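Praltero Opens Shared Workroom in Pletatberg for Small Makers of Tabletop Goods

PLETATBERG, 09/11/2022. Praltero today announced the opening of its shared workroom in the Hassanpour building, a former printing shop in the center of Pletatberg. The workroom offers bench space, storage and evening access to small makers of household goods, model parts and teaching materials.

The workroom covers the whole ground floor. It holds 2 long benches for assembly, a row of single worktables, a packing counter and a quiet room for drawing and paperwork. Members may keep unfinished pieces on open shelves at the back, in trays supplied by Praltero. A set of 213 lockers on the lower level is available for tools and personal items and may be rented by the month.

Worktables were chosen in dark finishes at the request of makers who took part in the trial period. Many of them produce pale parts, and small pieces are easier to find on a dark surface at the end of a long session. Colored wall panels may be placed behind any table on request. Lighting over the benches can be adjusted by section, and power is supplied from above as well as at floor level.

The opening program is named Nollska and runs through the season. Under Nollska, the first 100 members to register will receive bench time at a reduced rate, together with an introductory session on safe use of the equipment. Sessions held in September covered joining printed segments, finishing rims and edges, and the labeling of parts for storage. Further sessions will be announced on the notice board at the main entrance and by mail to registered members.

Praltero has also set aside a fund of $1,000 for replacement materials. Members who lose work through a fault in workroom equipment may apply to the fund at the front desk, using the form provided. Applications are reviewed at the end of each month, and applicants are informed in writing.
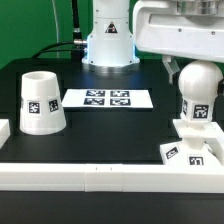 White cup, segmented rail and stacked fixture with square printed markers, on a black tabletop.

Membership is open to individuals and to registered businesses with a local address. Applicants are asked to bring proof of address and a short written account of the work they intend to carry out. Bench time is booked in half-day periods and may be canceled without charge up to the evening before. Food and drink are permitted in the quiet room only.

Tables must be cleared at the end of each booking unless an overnight hold has been arranged. Held tables are marked with a card showing the member number and the date of release.

About Praltero

Praltero manages shared working space for small producers in Pletatberg and nearby towns. Inquiries about membership, the Nollska program or group visits may be made at the front desk of the Hassanpour building during opening hours.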